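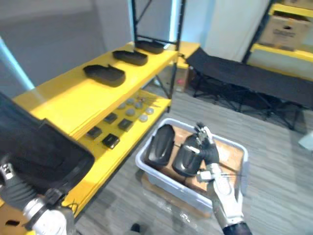

Wuvwood Resole Log

README, last updated 05/04/2025

The Wuvwood Resole Log is a table of shoe and boot repairs. Each row is one pair that came across a repair counter: what kind of shoe it was, what had worn out, what was put on in its place, and (when the pair came back) how long the new sole lasted. It holds over 500 rows, and I think it's one of the most fun small tables you can open on a rainy afternoon.

I started it after my own boots came back from the shop with a note on the ticket saying "left heel again." Again! I had no idea I wore down my left heel, or that anyone had been keeping track. The ticket drawer went back years. Most of what's in this folder came out of drawers like that one.

What's in the folder

resoles.csv is the main table, one row per repair
pairs.csv has one row per pair, for pairs seen more than once
soles.csv explains the sole types and the short codes used for them
wear_chart.pdf is the foot outline with the wear zones drawn on it
changes.txt is the running list of fixes

If you only open one thing, open resoles.csv with wear_chart.pdf next to it. The zones make no sense without the drawing.

Where the repairs come from

Two shops shared their tickets. Sketen Shoe Repair in Wuvwood does mostly everyday footwear: office shoes, waitstaff clogs, school shoes, a lot of dance shoes. Robichaud Boot & Saddle in Stonholm leans heavily toward work boots and riding boots. They price differently and they write very differently. Sketen tickets are a few neat words. Robichaud tickets can run down the back of the card and sometimes include opinions on the customer's driveway.

The shop column tells you which is which. Please use it. If you lump both together and ask which part of a sole goes first, you'll mostly be learning who shops where.

Columns in resoles.csv

row_id: a plain running number, no meaning
pair_id: links to pairs.csv, blank if the pair was only seen once
shop: sketen or robichaud
season: the season the pair was dropped off, never the exact day
kind: boot, oxford, loafer, clog, dance, sandal, other
size_us: as marked in the shoe, blank if worn off
build: welted, cemented, stitched-through, nailed, unsure
old_sole and new_sole: codes from soles.csv
zone_left and zone_right: the zone with the deepest wear on each foot, numbered 1 to 8
job: full sole, half sole, heel only, toe tip, patch
months_since_last: for returning pairs, as the customer told it
note: the ticket text, lightly trimmed

About the wear zones

This is my favorite part. The chart splits a sole into eight zones, starting at the outer heel and going around the edge, with the ball of the foot getting a zone of its own. Left and right are mirrored, so zone 2 is the inner heel on both feet.

Once you've read a few dozen rows you start seeing people in the numbers. Dance shoes go at the ball, as you'd guess, but usually much worse on one foot. Work boots from folks who kneel a lot lose the toe tip while the heel still looks fine. And the outer back corner of the heel is the king of them all, in every kind of shoe except the dance ones. I now look at the heels of everyone ahead of me in line. You will too.

A zone is blank when the ticket didn't say. I did not guess from the job type, even when it was tempting. A heel-only job with a blank zone is a real thing and should stay blank.

Sole types

soles.csv has plain descriptions of each material: leather, crepe, hard rubber, soft rubber, cork and rubber blends, molded cup soles and so on. Cup soles deserve a word. They have a raised rim that wraps up the side of the shoe, and when the rim tears the whole piece normally has to be replaced. That means the "half sole" job never shows up with a cup sole code. If you find a row where it does, it's a typing mistake and I'd love to hear about it.

"Soft rubber" at Sketen and "soft rubber" at Robichaud may not be the same stuff. The shops buy from different suppliers, and neither one wrote the supplier on the ticket.

Things to be careful with

These are shoes somebody thought worth fixing. Cheap sneakers almost never appear, and neither do shoes that got thrown out. Please don't use the log to say how long shoes last in general. It can't tell you that.

months_since_last is memory, and memory likes round numbers. There's a big pile at 12 and another at 24. Use wide bins.

Winter is thin. Robichaud closes the counter every November for inventory and starts up again slowly, so a dip there says nothing about boots.

Sizes marked in European numbers were converted with the table both shops keep taped by the register. Half sizes got a little mushy in the process.

Row 253 looks like an error and is correct. It really is one boot. The ticket says "right only, other one fine," and the customer took the left one home.

Privacy

Names, phone numbers and prices were left out from the start. Exact dates were turned into seasons before anything was typed in. Ticket notes were trimmed wherever they mentioned a workplace, a street or a medical matter, and both shops read through the notes before the table went up. If you recognize your own shoes and want the row gone, write and it will be gone.

Using it

Use it for anything you like, including classes, charts, quilts and bad poetry. Credit "Wuvwood Resole Log" somewhere if you share what you make. Someone sent in a tea towel printed with the wear zones and it made my month.

It's a very friendly table for beginners. It's small enough to read by eye, it has real blanks in it, and the notes column is good practice for sorting messy text. A nice first question: do pairs that come back wear out in the same zone the second time? Try it with pairs.csv before you read anyone else's answer.

Sending in fixes

Send the row_id and what you think is wrong. I check against the ticket when I still have a copy. If you run a repair counter and have a drawer full of tickets, oh please write. Handwriting is no problem at all. I can read Robichaud's.

Still to do

Split "other" in the kind column (it has roller skates and golf shoes in it)
Add thread type for stitched-through pairs
Redraw the wear chart so it prints well in black and white

Print this page | E-mail this page

Related items
Reading a Wear Pattern: Notes to Go With the Chart
Sole Codes, Old and New
Wuvwood Zipper Log (very small so far)
Stonholm Saddle Tickets: Are They Worth Typing Up?
How to Copy a Drawer of Tickets Without Losing Their Order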